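The week the right arm kept letting go

Hello again! I promised a proper gallery from the block-sorting rig at Pinport, and I've ended up with one mostly about a fault, so apologies to anyone hoping for a nice tidy success story. Only the one picture has made it onto the page so far, the rest are still on Emília's laptop.

The job sounds dead easy. Two arms, a pile of alphabet and number blocks, pick them up and put them in a row. We'd got through 1,318 picks without much bother (a few fumbles, nothing dramatic) and then on Friday, just before lunch, the right gripper started opening by itself halfway through a lift. Blocks went everywhere! One landed in Miloslav's tea.
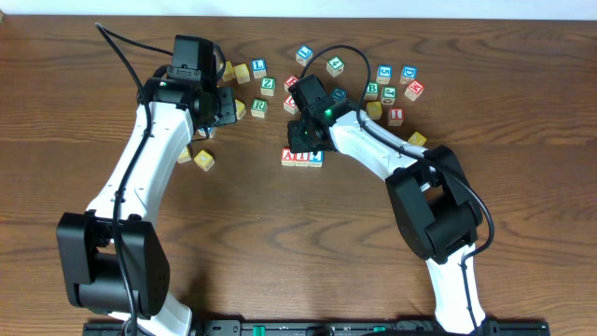 Right arm over the row of three, with the other blocks still scattered round the table. Look at how high the black cable arches over that gripper before it drops across the white forearm.

We blamed the software first, of course. Vendula Kadlec spent the whole afternoon going through the Skemesex logs and found 129 dropouts on the gripper line, nearly all of them when the elbow was bent tight. So then it was out with the torch and the small screwdrivers, and there it was, a connector at the wrist that had worked itself half out of its socket. Every time the arm folded up, the cable gave it a little tug and the gripper lost its signal for a moment.

What bothers me more is that losing the signal made it open. With a toy block, who cares, but I'd not want my fingers under anything heavier. Štefánia has changed the setting so it holds still and stops the arm instead, and we've agreed hands stay off the table until both arms are parked.

New connector with a proper latch is on order from Flundo. I'll put the other pictures up once it's fitted.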